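Soup season is back in Skavville, and we can't wait! The Nisbet Hall supper opens in October with seven soups (yes, seven!), all made from Brirar Farm squash and leeks.

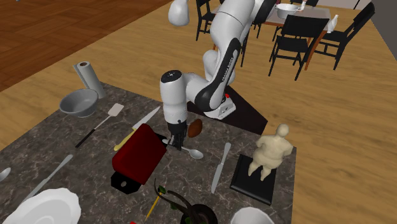 Paper towels and a spoon on the counter.

Last year's suppers raised up to $3,000 for the Prisow food shelf, and we'd love to top that. Bring a bowl, bring a neighbor, and stay for pie! 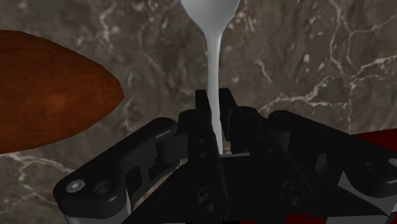 Spoons up!

Doors open at 7.

2 comments
7 shares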